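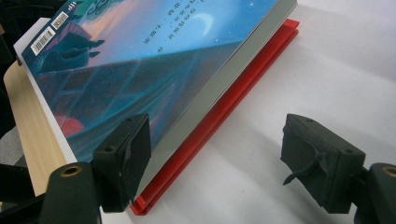 "Un libro tumbado es un libro que nadie coge"
Wálter Escobar lleva la sala de lectura de Sodau y tiene 2.000 libros por colocar antes de que acabe marzo

Entra con prisa, deja el café encima de una caja y empieza a hablar antes de sentarse. Wálter Escobar tiene hasta las once, luego llega el transportista. Así que rápido.

La sala Sodau cerró en enero por humedades. Reabre este mes, con paredes nuevas y los mismos libros de siempre, 2.000 en total, más una donación que no esperaban. "Noventa y uno", dice. "91 en chino. Novela casi todo, algo de poesía, unos cuantos infantiles. Yo no leo chino. Svend tampoco. Bueno, Svend dice que reconoce la palabra luna."

Svend es Svend Frandsen, que ayuda con el catálogo los martes y que en ese momento está al fondo, de rodillas, pegando etiquetas. No levanta la cabeza.

El problema de las etiquetas les ha comido media semana. Código de barras en la cubierta, arriba, en la esquina, y una segunda etiqueta más pequeña para la sección. "Donde molesten menos", explica Escobar. "Pero claro, tú coges una cubierta pintada, una noche con su luna, unos tejados, y le tienes que plantar dos pegatinas blancas. Duele. Yo las pondría por detrás, pero entonces en el mostrador hay que darle la vuelta a todo y se forma cola."

¿Y el lomo? "El lomo es para la signatura. No cabe todo."

Lo de la orientación también tuvo su discusión. Algunos libros de la donación se abren por el lado contrario y llevan el título en columnas. Los primeros días acabaron unos cuantos cabeza abajo en la estantería. Lo vio una lectora, Escobar no quiere decir quién. "Vino muy educada, los giró uno por uno y se fué. No dijo nada. Me quise morir."

Desde entonces hay una hoja plastificada en el carro, con un dibujo de cómo va cada tipo. La hizo Bereket Feyisa, que estudia diseño y viene por las tardes. Flechas grandes, poco texto. Funciona, dice Escobar, y se corrige: "Funciona si la miras".

Pregunto por las estanterías. Se anima. Las metálicas se quedaron, las de madera de la pared norte fueron al contenedor, cuarenta años tenían. Las nuevas son de Bjarnason, más bajas, y dejan sitio encima para exponer cosas de cara.

"Eso es lo que yo quería. De cara. Un libro con una cubierta así no lo puedes meter de canto y ya está. La gente se para por la cubierta, es la verdad, luego ya lee lo de atrás. O no lo lee y se lo lleva igual, me parece estupendo."

Los de tapa dura van aparte de momento. Pesan, y si los inclinas demasiado el bloque de páginas se va venciendo hacia abajo y acaba tirando del lomo. Él los prefiere rectos y algo apretados. Svend, desde el suelo: "No tan apretados". Es una discusión vieja, se nota.

- ¿Cuántos quedan por colocar?
- No me preguntes eso.

Lo pregunto otra vez al final. Cien al día, contesta, si no llueve. No aclara que tiene que ver la lluvia. Mira el reloj, las once menos cinco, y se pone a buscar el cúter.

Antes de irme me enseña un cuaderno donde apuntan los títulos que alguien les va traduciendo. Hay tres letras distintas. En una página pone sólo "noche / tejado / preguntar", con un signo de interrogación. "Ese está pendiente", dice, y ya va camino de la puerta porque han llamado al timbre.

La sala abrirá de diez a dos y de cuatro a ocho. Los préstamos, de momento, sólo por la mañana.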